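Filed under: Manipulation > Simulation > Checking your planner

Search this site... Go

How to find out whether your grasp planner works or your simulator is being kind

Posted April 29, 2021 by Branwen Gwilliam

I don't trust success rates that come out of a simulator, and that includes mine. A planner scores 90 percent on a tabletop, somebody puts the number on a slide, and a month later the arm is knocking cups over in a real kitchen. Most of the time the planner was never tested on what people thought it was tested on. This page is the check I run before I believe a number. It takes an afternoon if your logging is decent, and most of a week if it isn't.

You need a simulated arm with a parallel gripper, a cluttered scene, and a planner you can call from a script. I use Ferport for the scene files and the Hakport planner, but any pair that lets you set the random seed will do. If yours doesn't let you set the seed, stop and fix that first.

Step 1. Build a scene that is unpleasant on purpose

Three cubes on a bare plane tell you nothing. Put thin things next to tall things. Put something behind something else. Add at least one object whose collision shape is a bad match for its looks, and leave it bad for now. A banana wrapped in a convex hull is fine for this, because the hull fills in the inside of the curve and your planner will happily treat that space as solid.

Then switch on hard shadows. Plenty of perception stacks are only ever run under flat, even light, and their owners are surprised by the first lamp. 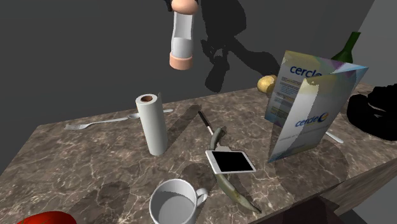
Write down the mass, friction and collision shape of every object before you run anything. I mean in a file, next to the scene, under version control. Iolo Cadwaladr once spent two days chasing a regression that came down to a friction value someone had edited in a GUI and saved over. The planner hadn't changed at all.

Step 2. Take away the free information

This is where most of the good numbers go bad. Look at what your planner reads at run time. If it gets object poses straight from the simulator state, you are testing a planner with perfect eyes. That's a legitimate test, but label it that way in the results.

Set up two runs with the same seeds:

Run A: poses from simulator state.
Run B: poses from your estimator, using rendered camera views only.

Keep everything else identical, including the time limit. If A and B come out the same on a crowded table, be suspicious. Either your estimator is very good or (my usual finding) some part of B is still reading the state. Search the code for the call. In Hakport it tends to hide in the collision checker, which keeps its own copy of the world and updates it from the simulator unless you pass it a different source. The documentation mentions this once, in a footnote.

Step 3. Attach the held object

Once the fingers close, the thing in the gripper is part of the robot for planning purposes. Its shape has to be added to the last link and removed from the world in the same update. Skip the first and the arm will drag the object through its neighbors. Skip the second and every lift fails, as the planner thinks it starts out in collision.

To test it, grasp something tall, lift it, and ask for a path that passes low over the clutter. Log the smallest distance between the held shape and anything else at every waypoint, then check between the waypoints too. Hauke Grube sets his minimum at 2 cm. I think that's generous for simulation and stingy for hardware, but pick a number and hold to it.

Step 4. Reset, then prove that you reset

Open the gripper, send the arm home, reload the scene. Now compare every object's pose with the saved file. Don't assume the reload worked. Contacts that were active on the last physics step can leave an object with a small velocity, and it will creep while the arm is still thinking. 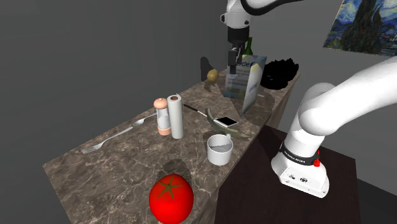 Gripper open over the counter, with the arm's base on the right.

I let the physics settle for 60 steps with the arm frozen and take the poses after that. If anything has moved more than your tolerance, throw the trial out and record that you threw it out. Discarded trials belong in the results file. A planner that "passes" after a third of its trials were quietly dropped has passed nothing.

Step 5. Sort the failures by hand

My last batch had 274 trials. I read every failed one. It's dull work and I know of no substitute for it. Use a few plain labels:

no plan found
plan found, contact on the way in
missed grasp
dropped after lift
simulator did something stupid

Be strict about that last label. It's tempting to put every embarrassing failure there. Morfudd Watkins and I labeled the same batch separately and compared afterward, and I had blamed the physics far more often than she had. She was right about nearly all of them.

What to report

Give the A and B rates separately, the number discarded, the planner's time limit and the seed list. If you tuned anything on this scene, say so and run a second scene you haven't touched. Edgardo Cabanatuan has promised to post his clutter generator in May, which would make that last part easier. I'll link it when I've tried it.

None of this tells you how the arm will behave on hardware. Contact models are still guesses, and a clean sheet here only means you've removed the errors you knew how to look for. Run the real thing slowly the first time — with a hand on the stop button.

Contact | Copyright 2021 Branwen Gwilliam | Back to top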